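1/ I read the report of the joint committee on the Petitions Bill, so you don't have to read all 639 pages. A short thread from a person who is not a lawyer.

2/ The committee had seven members, with Custódio Quintela in the chair. They listened to people for two years. The main question was simple: must the parliament answer a petition, or only receive it?

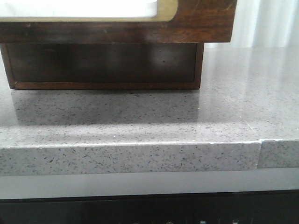 3/ The committee says it must answer, within a fixed time. Five members agreed, two did not. Madalena Salgado wrote the longer dissent, and I find it the best part to read. She says a petition should not become a thing you put away and keep nice. It made me think of a dark wooden box like this one, with the polished grain and a few pale scratches – good to look at, but who opens it?

4/ Her worry is the staff. The petitions office in Mota has very few people, and the report gives no budget for more. Vasco Calado asked this in the hearing in June and received a polite answer without any number in it.

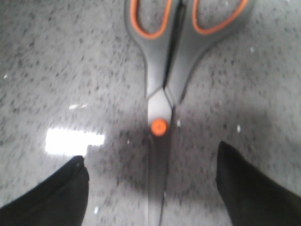
5/ Signatures. Online signatures will count the same as paper ones. The town of Junska asked for this, and the committee accepted it almost word for word.

6/ Anonymous petitions stay forbidden. I expected a longer discussion here, but it is one paragraph.
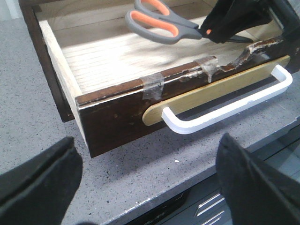 Vol. 2, p. 7

7/ On that page is the text for the new article. "Shall reply" replaced "may reply". For me this is the most important change in the bill, and the newspapers did not mention it.

8/ The debate is not on the calendar yet. If I made a mistake with some legal word, please correct me.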